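Search this site
Enter keywords Go

Budget for the simulator before you budget for the arm

By Yee-man Fu
Aug 21, 2022

Most small shops I talk to start an automation plan with the price of the robot. They get a quote for the arm, add a gripper, add a table, and take that total to whoever signs the checks. I did the same at Stendthorpe. Our first request had one line for hardware and no line at all for finding out if we needed it.

The request was turned down, and I now think that was the right call. We had asked for an arm with a 48-week lead time to do a sorting job we had never written down step by step.

What we did next cost much less. We put 300 hours of staff time into simulation and used Flillora, which runs on a desktop we already owned. We modeled an arm, a table and a few small parts, and ran the pick over and over with different reaches and table sizes.

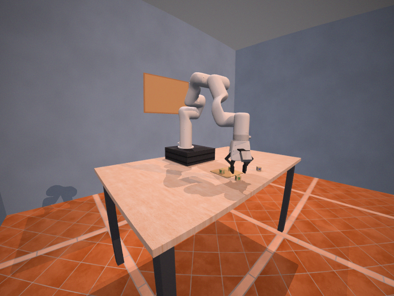
The simulated cell, with the two-finger gripper low over the table and small cubes on and near the tan board.

A model like this is plain, and it should be. The blocks are stand-ins. I wanted to know how far the arm had to reach, where the base should go, and how much floor we would lose. We changed the base position 4 times before we settled on one. On a real floor each of those moves means drilling and a day of lost work.

Simulation leaves a lot out. Ours told us little about worn parts, dust or bad lighting, and I wouldn't use it to promise a cycle time. Fistadow, the integrator we ended up calling, said the same and wanted a paid trial with our real parts. I put that in the budget too.

My advice is to ask for the money in two steps. The first covers software, staff hours and a trial. The second covers the equipment, and you only ask for it once the first is finished. Some managers will say this slows things down. It added 45 days to ours, and the second request was for a smaller arm than the first.

Comments (3)

Pan_operator
Did the 300 hours include learning the software? Ours went mostly to that.

Yee-man Fu
Yes, all of it. The first few weeks were slow.

millroad
We skipped the trial and paid for it later. Wrong fingers for the part.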